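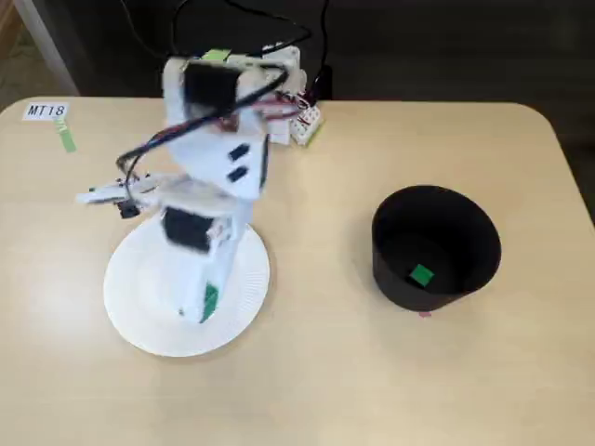

Projects > Kelleo > Enley cubes > README

Enley cubes: data card and shopping notes

Last edited February 2026

I started this as a plain data card and it keeps turning into a budget, so I'm letting it be both! Enley is a small pick-and-place set: green cubes, a paper plate, a black bin, one low-cost arm with a two-finger gripper. Most people who write to me want to know what to buy before they record their own, so the money comes first.

What I planned to spend

My ceiling for the whole bench was $2000, and that had to cover the arm, cameras, power and spares (the table I already had). The arm kit from Gameo came to $565 with the servos in the box. Plates and cubes barely show up on the sheet. Buy a whole pack of plates anyway - you'll want the same kind next month. 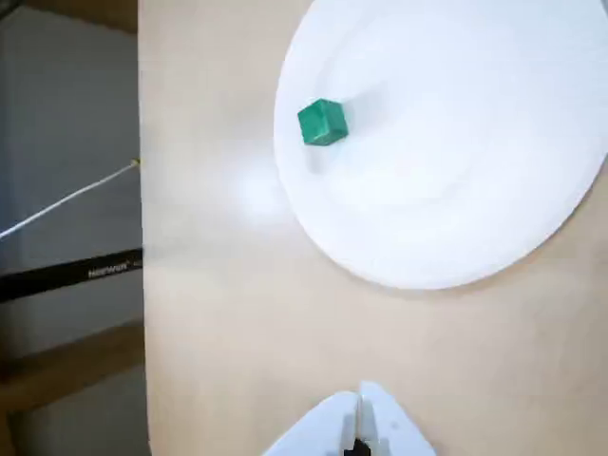 Jintana Pongsiri thinks I got the order wrong and should have priced the spare servos first, then seen what was left for cameras. She'd keep a full set of spares per arm and cut the second camera if it came to that. I'm halfway there: the next order has spares at the top, but I'm holding on to both views, and we're still arguing over it in the Bangera workshop.

What's in the set

- 63 episodes, all cube pick-and-place
- views from over the table and from close behind the gripper
- joint positions, logged with each frame
- no force readings (a sensor was on the December list and I cut it)

Please don't treat it as a benchmark. It's small, and it's one table with one kind of object. It's good for checking that your loader works and for getting a feel for how much bench you need.

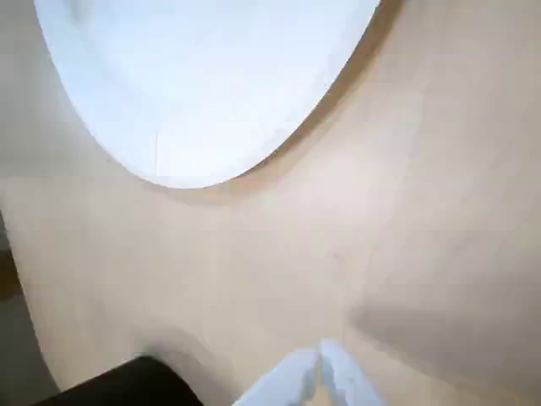 Gripper near the plate, fingertips almost touching.

Budget lines I forgot

Shipping, mostly. Also longer cables, a power supply with some headroom, and disk space. I set aside 16 hours for calibration and mounting and went well over, so if you pay someone by the hour, put that on the sheet too. Next round I'd love a second arm, but I'd sooner replace the wiring first.

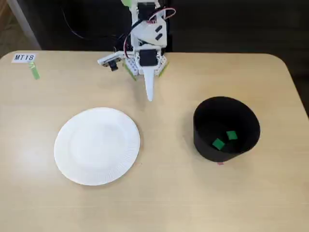

Plate empty, two green cubes in the bin.

Comments

Amedeo Cattaneo
Did you look at buying the arm assembled? I'm pricing a bench for a class and the build time scares me more than the kit price does.

Jintana Pongsiri
Spares first, Amedeo. Then worry about the build.

Related
- Kelleo: parts sheet, current prices
- Enley loader notes
- Choosing a power supply for a small arm
- Bangera workshop bench plan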